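Gallery: the laundry cell at Zusdale, one Saturday in April

Angus Mackay asked for a gallery page because the last write-up of the Zusdale cell had no record of what the upkeep looks like from day to day. Fair enough. I should say at the start that I am not a believer. I have looked after this arm for 14 months and I still think most of what it does could be done by a person with a free afternoon. But it is my job to keep it going, and these notes cover the hand, the wrist camera, the cable run and the hanging station, which is where nearly all of the trouble comes from.

The arm came through Hapeta, second owner. The fingers are a Ceker pattern that we have had remade locally. The control box is from Flikholm and has been the least annoying part of the whole thing, so it gets no more space here.

The fingers

The supplier's sheet says to inspect the fingers every 400 cycles. I don't know who does that. We look at them at the start of a session and again when something drops. What you want to catch is wear at the tips and on the inner faces, where the cloth gets pinched. Scuffing by itself doesn't bother me much. A plastic finger that has touched a hard countertop is going to get chalky, and people who swap a pair the moment they see grey are wasting money.

What does bother me is a change in shape. Run a thumbnail down the inner face with the power off. If it catches, there is a burr, and a burr will pull a thread out of a knit shirt every time. We dress it with fine paper and wipe off the dust. Marichka Stelmakh keeps a spare pair in the drawer and would swap sooner than I would. We have argued about this more than it deserves.

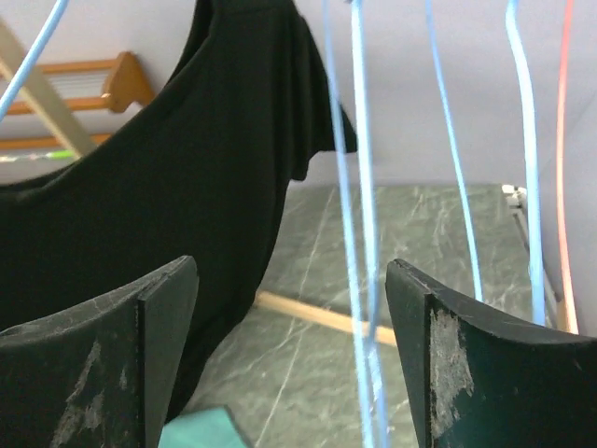
The sheet also claims that the fingers center themselves after a restart. Ours do, most mornings. Close them on a feeler gauge anyway and check both sides before any fabric goes near them. The last time we trusted the restart, the hand was closing left of where the software thought it was, and the log had 1496 lines of grasp warnings in it before anyone read it. A warning nobody reads is decoration, in my view, and I have asked for the threshold to stop the arm instead. Still waiting.

The wrist camera

Small camera, short bracket, two screws. The screws back out. Thread locker helped, though the bottle we had was old and I wouldn't swear it was the thread locker and not just me finally using the right driver. Lint settles on the lens and it does so faster than the manual would have you think. Dry cloth, one wipe, then run the calibration card. If the numbers come back worse than before you cleaned it, you moved the bracket. Start over.

I was told when we set this up that the view from the wrist would do away with the overhead camera. It hasn't. When the hand is close to a dark garment, the software has very little to go on, and no amount of lens cleaning is going to fix that. Extra light gets you part of the way. We tried a lamp clamped to the shelf and got glare off the counter, so the lamp is back in the closet.

The hanging station

Cords and sleeves are what the arm snags on. Anything that hangs free can end up between the fingers on an approach, and the planner treats a thin cord as if it weren't there at all. Marichka's fix was a slower approach speed over the last stretch. Mine was to tell the arm to come in from lower down. Hers works better, I'll admit, though it makes a slow machine slower.

After a snag, hit the stop, open the fingers by hand from the pendant and back the wrist out the way it came. Don't cut anything and don't yank. Then do the thumbnail check again.

The cable run

The wrist cable gets 5 minutes at the end of the session. Feel along the sleeve for flat spots, look at the connector, make sure there is slack at full reach. We have replaced it twice. Hapeta says that is unusual. They said the same thing both times.

Angus wants a maintenance chart to go with this page. I'll put one up when I've seen him fill in the old one.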